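Scissors at the bench

Tarcísio Batista runs the tool room at Irnier, where 83 pairs of scissors are in circulation at any time. Each pair carries a number and comes back to him for inspection every 40 working days.

"Most complaints are recorded as dull blades," he says. "The usual fault is the pivot. If the screw backs out by a quarter turn, the blades separate under load and the material folds between them."

He checks the pivot first, by holding one handle level and letting the other drop. It should stop partway. If it falls shut, he tightens the screw and repeats the test.
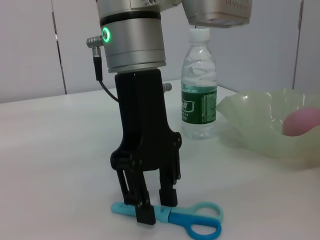
"Then I look at where they get put down," Batista says. "A pair left lying on a table gets things set on top of it. That can bend a tip. I want them flat, closed, and back in the rack by 4 p.m."

Sharpening is done by Jailson Cordeiro, who works only on the beveled edge and leaves the inside face alone. He finishes with 200 strokes on a fine stone, then cuts a strip of thin cloth along the full length of the blade.

"If it catches anywhere, I mark the spot and go back to it," Cordeiro says. Pair 327 has been through this twice since September. He plans to replace its screw next.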